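Soft toys and hard toys – how to sort a play kitchen
Custdale Kids' Corner, by Kerubo Muli

Play food gets everywhere. Under the sofa. In your shoe. So lets sort it!

First job – look at what it's made of. Soft stuff like plush is cloth on the outside with stuffing in the middle. Squish it and it springs back. Hard stuff like plastic keeps its shape.

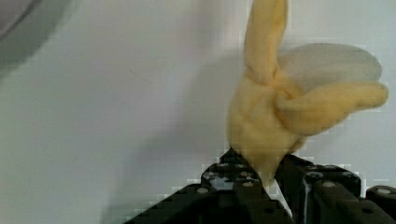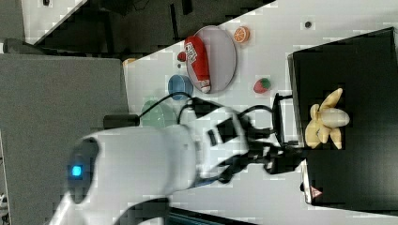
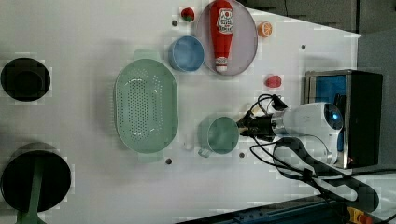 Tanvir Khan wrote in to ask why his plush banana takes all night to dry when the plastic plates take no time at all. He washed both in the same sink and left them 30 minutes on a towel. Plates done. Banana still soggy!

Good question, Tanvir. Water can't get into hard plastic. It sits on top, you wipe it, gone. Cloth is made of tiny threads with gaps between them and water hides in the gaps. Stuffing has even more gaps. So squeeze it in a towel first, then hang it up somewhere airy. Might take untill tomorrow.

Now the sorting. Plates and bowls together, big ones at the bottom. Cups next to them. Small fruit in a bowl so it doesn't roll off. Plush food in its own box, and only when it's dry – damp toys shut in a box go smelly.

Then try a race. Set a timer for 90 seconds. How much can you put away?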